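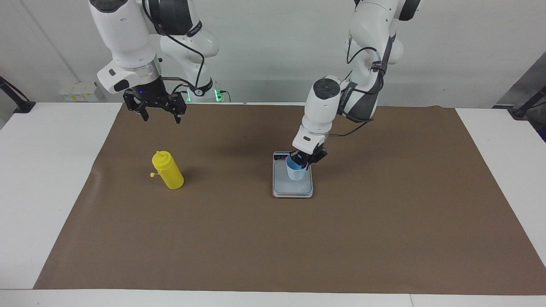 The Trallent bench is a two-armed robot workstation built in a shared workshop in the Sastside district of Stavport. It was assembled by members of the workshop as a platform for small kitchen tasks, chiefly portioning and weighing. A typical weighing job uses a flat digital kitchen scale, a light-blue plastic cup held by the rim in the left gripper, and a yellow squeeze bottle standing within reach of the right. Both arms are white with dark gray details and end in black grippers. The name is taken from the street on which the workshop stood before it moved to its present building.

Construction

Work on the bench began in June, after the workshop acquired two secondhand arms from Magesa, a local packaging firm that was closing one of its lines. The arms were bolted to a steel rail behind a white tabletop. The first rail flexed when both arms moved together and was replaced with a heavier section held by 8 bolts. The full build took 11 weeks, most of it spent on wiring and on the control software.

The cables run along the outside of the arms and are left with enough slack for the wrist joints to turn. An early version used tighter ties, which wore through the sleeve at one elbow.

Work surface

The tabletop is covered with brown paper, cut from a roll and replaced when it becomes stained. Members tried a rubber mat first but found that it curled at the corners and reflected the overhead lights. The paper is matte, and objects placed on it are easier for the vision software to separate from the background.

Operation

The bench can be run by hand or from a stored program. A program is recorded by guiding the arms through a task, and some 21 recordings are normally made before a program is kept. For pouring and squeezing, the scale reading is checked at the end of each cycle, and a run is stopped if the weight is off by more than 10 grams.

Thin plastic cups remain a known difficulty. Too much grip force bends the rim, and too little lets the cup tilt. The force limit is set separately for each type of cup and stored with the program.

Use

The bench is open to all workshop members who have completed the safety course. It is switched off at the wall when the workshop closes at 9 p.m.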